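School says its network is "fully fiber" but my kid's class drops off every morning

Posted by Lleucu Prosser
Fri 16 May

Our district switched to a new internet provider, Firnavstead, last August. The newsletter told us every building now has "fiber all the way" and that slow connections were a thing of the past. My daughter is in fifth grade and says the reading program, Mindex, freezes most days between first bell and recess. Her teacher keeps paper packets ready, so I don't think this is a kid making excuses.

When I asked the district office I was told the line has never gone over 20 percent of what they pay for, so the problem "must be the devices." The laptops are two years old. Does that sound right to anyone who works with this stuff? And is there something I can ask for in writing that would settle it?

Barrett Ostrowski

I did school networks for a long time and I'd be careful with that 20 percent. It's probably an average over a whole day, nights included. A line can look nearly idle on average and still choke when 3,000 kids sign in before 9.

I'd be just as careful with "must be the devices," though. It could be the devices. It could also be one tired access point in a hallway serving 40 laptops through a cinder block wall, and no amount of fiber to the building fixes that. "Fiber all the way" usually means all the way to a closet.

Things to ask the district for, in an email so there's a record:

1. The usage graph for one school week in five-minute steps, for her building only. If they send you a monthly chart, ask again.

2. The number of wireless access points in her wing, and how many devices were on each one at 8:30 on a day it froze.

3. The hardware repair log for her grade's machines, including any memory or wireless parts swapped.

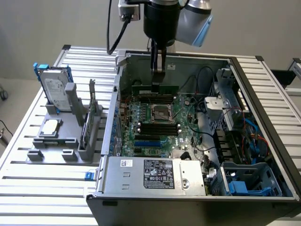 4. The part of the Firnavstead contract that says what speed is promised, where it is measured, and what happens if they miss it. A promise measured at the street tells you very little about room 197.

Get the teacher to jot down times too. "Most days" is easy to wave off. "8:42, whole class, lasted until 8:50" is harder.

Xue

just buy her a hotspot, schools never fix anything

Odero

I wouldn't, many districts block them and then she's the only one in class with a working laptop and a note home.

One thing missing from Barrett's list — check whether it's only Mindex. If the math site and plain web pages load fine while the reading program hangs, the line and the wifi may both be OK, and it's the program's own sign-in or the district's content filter. Our filter was inspecting every page twice for a whole semester while two companies blamed each other. Ask the teacher to open something else the next time it freezes. I'd want that answer before I believed anybody's graph.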